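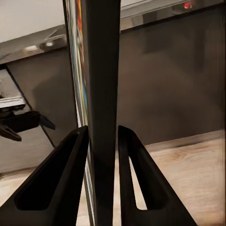
Home | Essays | Club Notes | Archive | Contact

Let the kids stay in the simulator longer

Every spring somebody's parent stops me in the hallway and asks when the robotics club is going to touch a real robot. I understand the question! A machine you can walk up to makes a great open house. But I have coached this club for three seasons now, and I'd like to make a case for the months we spend in simulation, which I think are the best months of the year.

Our students work in a virtual kitchen. It has gray cabinets, a counter and a pale wood floor, and it comes with a two-gripper robot that they drive through a long list of household chores. The team calls its setup Cirkeo, after a long argument I was not allowed to join. The chore that has eaten most of this season is the slab: get the fingers on either side of a tall, thin, dark object, close, lift, and put it somewhere sensible. It sounds like nothing. It took the team until March to get a version they liked.

What I love is how they got there. With a real arm, a fourteen-year-old gets maybe a handful of tries in an afternoon before something needs tightening, and half the club is standing behind her watching. In the simulator everyone gets a turn, and then another forty turns if they want them. The slab log stands at 1327 attempts. Most of those are failures, and they are wonderful reading. "Came in too low." "Left finger early." "Forgot other arm exists." That last one is from Haiyan Luo, who had parked the second gripper in the path of the first and spent an hour blaming the physics.

Haiyan is also the one who worked out that the approach matters more than the squeeze. Her rule is that you stop with a little daylight on both sides of the thing, check that the two gaps match, and only then close. The whole club does it her way now, and you can hear them muttering "daylight, daylight" at their screens (I have started doing it when I park my car).

The usual objection is that simulation is too clean, and it's a fair one. Friction in there is a number in a file, and a kid can change the number when she should be changing her plan. We lost a couple of weeks to that at the start of the season, when one group made its fingers so sticky they could have picked up a bus. My co-coach, Guilan Xiao, handled it beautifully. She locked the settings, handed the group a hardcover from her bag and had them pick it up with two rulers. They were back at their keyboards in ten minutes with a completely different idea about where to grip.

So yes, I want real objects in the room, and I want real hardware at the end. We will take our code to the Stament regional like everyone else, and I expect some of it to fall over on the first run. Fine! They'll know how to look at a failure, write down what went wrong and try again, and they'll have learned it from doing it all winter.

I also think about who shows up. When I started, we had one arm, and the confident kids owned it. The quiet ones held the screwdriver. This year 64 students signed up, and I can't tell you who the "drivers" are, as they all drive. A couple of them work best at home after dinner and send me clips at nine at night with no message attached, just a gripper closing on the thing at last. I watch every one of them.

If your school is weighing one shiny machine against a room of ordinary computers and a patient coach, I'd go with the computers first. Buy the arm next year. The kids will be so ready for it.

Contact the club | Copyright, all rights reserved | Back to top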